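4.2 Recording and Filing a Night Sky Sighting

Use this procedure when you want the Eveck sky logger to save an unexplained light or object and send it to the Harahap sighting archive. Finish the compass setup in section 4.1 first.

1. Stand the logger on level ground with the lens cap off. Keep it at least 40 feet from porch lights and street lamps.

2. Press and hold MARK for 3 seconds. The status light changes from green to amber.

3. Keep the object inside the center ring of the viewfinder. If it splits into two or more lights, follow the brightest one.

4. Press MARK again when the object is gone. The logger saves the clip with the time, heading, and elevation.

Note: The logger holds 1,040 clips. When it is full, the oldest unfiled clip is erased first. Filed clips stay until you delete them.

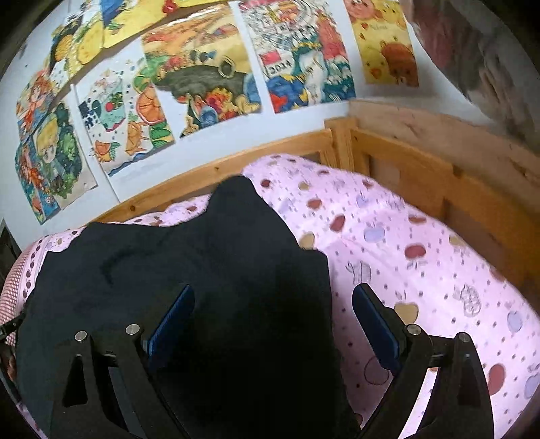
Dark cloth spread out on a bed.

5. Open the Forkell desktop program and connect the logger. Choose Sightings, then New Report.

6. Fill in shape, color, direction of travel, and sound. Leave a field blank if you are not sure. Do not guess at distance or size.

7. Click Check Against Known Objects. The program compares your clip with 3,753 listed satellites and rocket bodies. A match appears in gray with the object's catalog name.

8. If there is no match, click File. Write down the report number.

Caution: Never point the logger at the sun or at a laser. Do not aim a flashlight or laser at anything in the sky. It may be an aircraft.

Note: Sky lanterns and drones are not in the list. For reports made near Cloruron airfield, check the evening flight schedule before filing.

To withdraw a report, see section 4.5.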